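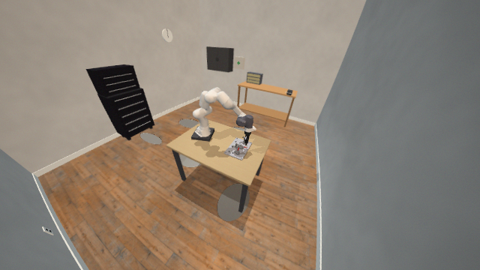
Why does the newborn follow-up form from the Calow clinic not appear in the monthly report?

The form is saved with the status "draft", and the monthly report reads only forms with the status "submitted". Open the form, fill in the field "gestational age in weeks" and press Submit again.

Ticket 2965
Product: Flisby maternal health register
Site: Calow
Opened: Fri 4 October
Priority: 2
Status: waiting for site

Problem as reported
The midwives enter the six-week visit on the tablet. On the tablet the visit has a green mark. In the report for the district, 58 visits are missing. The visits from Novosness are all in the report, and they use the same form.

Log
Checked the sync first. The tablets at Calow sent their data last night without error, so the connection is fine.

Compared the form versions. Novosness has version 5 and Calow still has the one before it. In the old version the green mark means only "saved on this tablet". I think this is the source of the confusion, and I understand why the midwives trusted it.

Opened one of the missing visits. Gestational age was empty. The old form lets you leave the page with this field empty, but the server then keeps the visit as a draft.

Asked the site to update one tablet and submit one visit again. It was in the report after the next refresh.

To do
Calow: update the other tablets. Please do not delete the drafts, the birth weights are in them.
Thongdee office: send the list of drafts to the clinic, with mother's register number only, without names.
Us: change the text of the green mark in the old version, for sites which cannot update yet.

Note for the district: please do not use the October figures for postnatal coverage until the drafts are submitted.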